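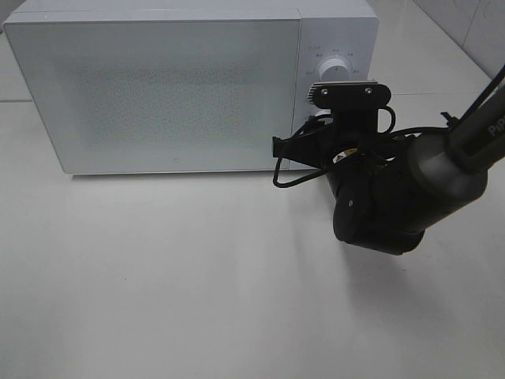
Eating Between Classes: Lunch Habits at Wynne Hall

Project report, Food and Community Studies

Background

Wynne Hall is a commuter building. Most students who use it live in Brandedow or farther out and are on site from morning until late afternoon. The cafeteria closed its hot counter last November, and since then the choices have been the vending area, the Gondia coffee stand, or food brought from home. Our group wanted to find out how students eat under these conditions and whether the class schedule leaves them enough time to do it.

Method

We used a paper survey and a short set of interviews. The survey had 11 questions and was left at the entrance desk and in the second-floor lounge. We received 210 completed forms. The interviews took place in the lounge over two weeks, mostly between noon and 2 p.m. We did not ask for names or majors. Evening students are not well covered, because the desk closes before most of their classes start.

Results

Bringing food from home was the most common answer by a wide margin. The main reason given was cost, followed by the line at the Gondia stand. Students who bring food tend to eat it cold even when it was meant to be heated. Several wrote that they had stopped packing leftovers and switched to sandwiches or crackers.

The time between classes was the strongest complaint. On the current schedule, students with back-to-back morning blocks get one short break, and it falls at the same time for nearly everyone in the building.
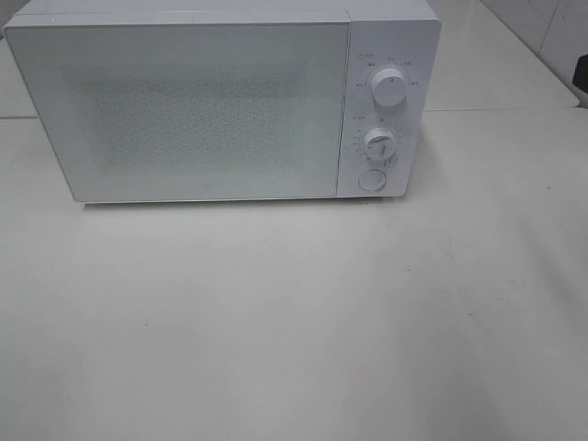 One student told us that the break itself was long enough, but that by the time she had walked over from the Brurnier lab building and found a seat, half of it was gone. She said she would give up the early finish in the afternoon for a longer lunch.

Others disagreed with that trade. Students with jobs wanted the day to stay compact, and a few said they would skip lunch before they would stay later. We had expected more agreement on this point.

Skipping lunch was also more common than we expected. The written comments linked it to exam weeks and to days with an afternoon lab. Some of these students ate a large snack on the bus home and counted that as lunch, so the wording of our question 4 should be changed if the survey is run again.

What people bring is fairly plain.

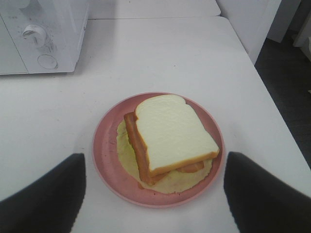 Bread, fruit, and packaged snacks came up most often in the comments, and rice dishes were mentioned by students who cook for a family. Very few buy a full meal on campus.

Suggestions

We suggest staggering the midday break by floor, so that the lounge does not fill all at once. We also suggest opening room 2 on the ground floor for eating during the noon hour. A budget of $3000 from the student activity fund would cover tables and chairs, based on the prices in the supply catalog.

Limits

The forms were picked up by whoever chose to take one, and students who never use the lounge may be missing. The interview notes were written by hand and some comments were shortened.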